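Apr 13, 2018

# What Five Apartments in Tetside Threw Away

**Project report, Food and Households elective**

Okay, so my original plan was to study food waste in the whole of Closow, and my advisor very kindly let me talk about that for a while before asking how I was going to weigh a town's garbage on a bus pass. Fair point! I shrank it to student apartments in Tetside, the housing complex by the river, and five of them signed up. Each one got a small bucket with a lid, a kitchen scale and a login for Runder, the logging app our department uses for coursework (it crashes if you type a comma, please warn next year's class).

The rule was simple. Anything that had been food and was now going in the trash went in the bucket first, got weighed, and got logged with a reason. Peels, bones and coffee grounds didn't count. I ran this for 8 weeks, and I'm still finding Runder reminders on my phone.

## The number

The total was 3,972 grams. I expected a lot more, and I don't trust it much. People who have a bucket staring at them behave better, and at least two apartments admitted to a missed weekend. So please read it as the amount people remembered to weigh.

Bread was the worst thing by a mile. The biggest single entry was 393 grams, most of a sliced loaf, logged with the reason "forgot we had it, bought another one, forgot that too." Salad bags came second, then cooked rice. Meat hardly shows up at all, and when I asked about it everybody said the same thing: it costs too much to forget.

## Where the food lives

I went in thinking this was a shopping problem. Tabrizi, the grocery everybody in Tetside uses, sells its cheap produce in big family bags, and I had a whole angry paragraph ready about that. It's still partly true (a student living alone does not need that much cilantro) but when I read the reasons people typed in, the same few words kept coming back: "didn't see it," "behind something," "wrong shelf."

Storage in student rooms is kind of a mess of its own. There's the shared kitchen fridge, where every shelf belongs to somebody and the door belongs to whoever got there first. Then there's the small fridge in a room, and the shelf over a desk, and the bag hanging on the back of a chair. Food gets split up among all of them and you lose track of which half of the groceries went where.

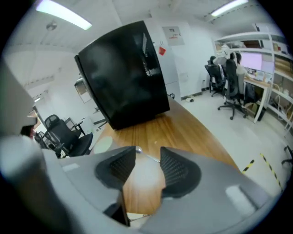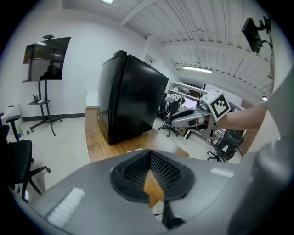
*A wooden tabletop in the first one, a black mini fridge in the second.*

Apartments where people kept food in their bedrooms as well as the kitchen logged more doubles, meaning two of the same thing bought within a few days of each other. Yogurt, milk, bread, and in one case mustard, which nearly broke me, how do you run through that much mustard. The apartment with the least waste had the smallest amount of storage of anyone, just one shelf each, and they shopped nearly every day on the way home. They also complained the most, to be fair to everyone else.

## Things I tried halfway through

After the midpoint I asked everyone to pick one "eat me first" spot and put older food there. A box, a shelf, a plate, whatever they liked. Three apartments stuck with it and two dropped it in the first week. The ones who kept going said it helped most with leftovers, and made no difference to bread, which sits on the counter looking innocent until it's green.

I also suggested freezing half of every loaf. This was not popular. The freezers are tiny and already full of dumplings.

## What I'd change

Mainly I'd weigh the shopping as well as the waste. Right now I can say how much was thrown out, but I can't say what share of the food it was, and that's the first thing people ask me. I'd also want a week of secret weighing before anybody gets a bucket, although the ethics form for that sounds horrible.

The buckets are going back to the department in May, washed. If another apartment wants to take over a scale for the summer, send me a message, the batteries are new.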